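Judge the Demonstration by Its Bad Minutes

Open days for bench robotics have settled into a format. Visitors arrive at 9, get a badge and a coffee, and are walked past a row of cells doing tasks picked for their odds of success. I went to the one Grarkon held in January at its Dunach site, and I want to argue that the format is hurting the people who use it, the good engineers included.
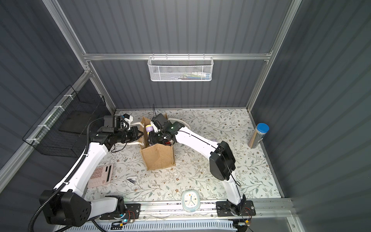

The technical program was sound. Grarkon builds two-arm cells on a shared rail and runs them on a control stack called Rovik. The afternoon session was on bag handling, a harder problem than it looks to anyone who has not tried it. A paper bag has no fixed shape. Its opening moves when touched, its walls hide the contents from a camera mounted at the wrist, and a small item inside it has to be gripped by whatever part happens to be reachable. A second arm helps only if the controller knows when to hold the bag and when to stay out of the way.

Our host gave one number for this task: 200 consecutive transfers without operator intervention. I have no reason to doubt it. I do have a complaint about what it leaves out. The figure came without a definition of intervention. If a person resets the items between runs, does that count? If the bag tips over and someone stands it up before the next cycle begins, is that the end of one trial or part of the setup for another? Two teams can report the same number and be describing very different machines.

I asked for the failure log. The answer was polite and amounted to no. I was told the log was kept in an internal format and would need context. That is probably true of every failure log ever written, my own included. Context can be supplied. A single page listing dropped items, torn bags, missed grasps and timeouts would have told the visitors more than the whole slide deck.

The strongest part of the visit was unplanned. Late in the session, on another cell, an arm closed on nothing, backed off, and tried again from a slightly different angle. It missed a second time. The host started talking over it. I would have preferred silence, because the recovery behavior was the most interesting thing we saw all day. The second approach was clearly not a replay of the first. Something in the stack had used the miss. I wanted to know what signal it used, how many retries it was allowed, and what it did after the last one. We moved on to the next cell before any of that came up.

Gebreyes, a smaller integrator I visited the previous fall, runs its demonstrations the other way. It shows 13 tasks, publishes the pass rate for each on a sheet by the door, and lets visitors choose which to run. Several of the rates are poor. Visitors tend to ask for those first. The questions that follow are better than any I have heard at a polished event, and they come from buyers as often as from engineers.

The usual objection is commercial. A prospect who sees a miss may walk away, and a cell that costs real money has to look reliable. I accept part of this. A sales floor is not a lab. But the prospect will see the misses anyway, on site, in the first week, with a production manager standing next to them. A rate disclosed in advance is a specification. The same rate found later is a dispute.

There is also a cost inside the company. When a demonstration must not fail, the team tunes for the demonstration. The lighting is fixed, the table is laid out the same way each time, and the item set stops growing. More than 600 hours of run time on a frozen setup says a good deal about the hardware and rather little about the controller. I have been on a team that did this. We had an excellent cell for one table in one room, and it took us months to admit it.

My proposal is modest. Keep the open day, the coffee and the row of cells. At each cell, post the trial definition, the pass rate and the date the item set last changed. Leave one session unscripted and let a visitor place the items. When an arm misses, the host should stop talking and let it finish, then put the log for that run on the screen. Grarkon has the engineering to come out of that well, and I would go back to Dunach to watch it.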